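Trerndale bathroom showroom reopens with more room to try things out

11th November

After a long, dusty August and rather more weeks of plastering than anyone had planned for, the Hernano bathroom showroom in Trerndale has opened its doors again, and if you have been putting off that new basin or bath because you couldn't picture it in your own home, this might be just the nudge you need.

The shop has taken over the unit next door, which used to sell carpets, and the wall between the two has come down. There are now 30 room settings on the floor, from a tiny cloakroom with a corner basin to a family bathroom with a tub long enough for a tall person to stretch out in (a rare thing, as tall people will tell you!).
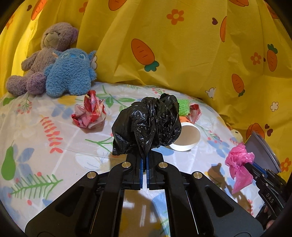
Manager Beatrice Mwakalinga has been with the business for nine years and is clearly tickled with the way it has all come together. "People used to come in and squeeze past each other to look at the faucets," she said. "Now they can sit down, have a cup of coffee, open and close all the drawers, and take as long as they please. Bring your mother, bring your tape measure, bring the tile you've been carrying around in your purse since spring."

Much of the new space has gone to the Mutiso range of vanity units, which the store is carrying for the first time. They come in five widths, with soft-close drawers and a choice of painted or oiled oak fronts, and the smallest will go into the kind of awkward alcove that so many of the older houses on the hill seem to have. Matching mirrors and tall cabinets are on order and should be in before the holidays.

The Gunditach line of bathtubs, a favorite with regular customers, has moved to the front window, where the big slipper bath has already had a good many children climb into it with their shoes on. Beatrice says she doesn't mind a bit, as long as they take turns.
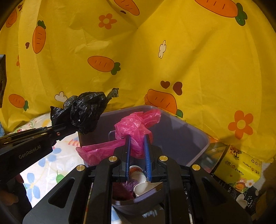

Photo: Wiesława Kalinowski

There is a planning desk too, tucked in at the back by the tile racks, where customers can sit with a designer and have their room drawn up while they wait. The service is free, and there is no need to buy anything afterward, though it does help to come with the measurements of the door and window as well as the walls. Saturday-style crowds being what they are, the staff suggest calling ahead for a place at the desk.

Anyone ordering a full bathroom before the end of the month will have old fixtures hauled away at no charge, and delivery is free to addresses in Trerndale and the villages along the river. Fitting is priced separately, and the shop keeps a list of local plumbers it is happy to pass along.

Hernano is at 76 Mill Road, with parking behind the building and a ramp at the side entrance.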